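## 8. Storing Spare Batteries in the Drawer Organizer

This section applies to loose AA batteries kept in the yellow organizer with clear drawers.
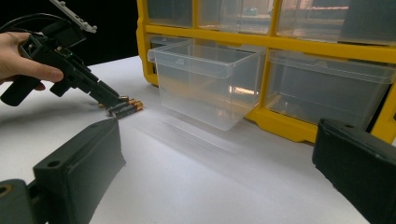 Batteries must be sorted before they are put away. Staff at the Grovstead and Jomthorpe sites follow the same procedure, and the drawer assignments are identical at both.

### 8.1 Before You Begin

- Clear a space on the tabletop in front of the organizer.
- Have the battery tester, a roll of masking tape, and a marker within reach.
- Check the drawer list. If it does not match the organizer, contact Levente Juhász before moving any stock.

### 8.2 Filling a Drawer

1. Pull the assigned drawer fully out of its slot and set it on the table. Do not fill a drawer while it is hanging partway out of the organizer.
2. Lay the batteries flat on the tabletop, side by side, with all positive ends facing the same way.
3. Inspect each battery. Set aside any with a dent, a torn wrapper, or white residue at either end.
4. Test each remaining battery. Batteries that read below 70 percent go in the box marked "Low" and are not returned to the drawer.
5. Place the batteries in the drawer one at a time, keeping them parallel. An AA drawer holds no more than 21 batteries in a single layer.
6. Write the month on a strip of tape (for example, "August") and attach it to the inside of the drawer front.
7. Slide the drawer back into its own slot until it stops.

> **Note:** The drawers are not all the same width. A narrow drawer will fit loosely in a wide slot and may fall when the organizer is moved.

> **Caution:** Do not store batteries with coins, keys, paper clips, or other metal items. Contact between the two ends of a battery can cause overheating.

> **Caution:** Do not handle leaking batteries with bare hands. Wear gloves, place the battery in a sealed plastic bag, and follow the disposal steps in Section 9.

### 8.3 Mixing Types

Rechargeable and single-use batteries are kept in separate drawers – this applies even when the two are the same size. Different brands may share a drawer but must not be used together in one device.

### 8.4 Routine Check

The drawers are checked every Thursday before the supply order is sent to Olurthorpe. The person making the check shall:

1. Remove each battery drawer and look for residue.
2. Wipe the drawer with a dry cloth if needed.
3. Move the oldest stock to the front.
4. Initial the check sheet.

Requests for additional drawers should be addressed to Kálmán Szilágyi. Replacement drawers are ordered from Katona by width – measure the slot, and enter the measurement on the request form.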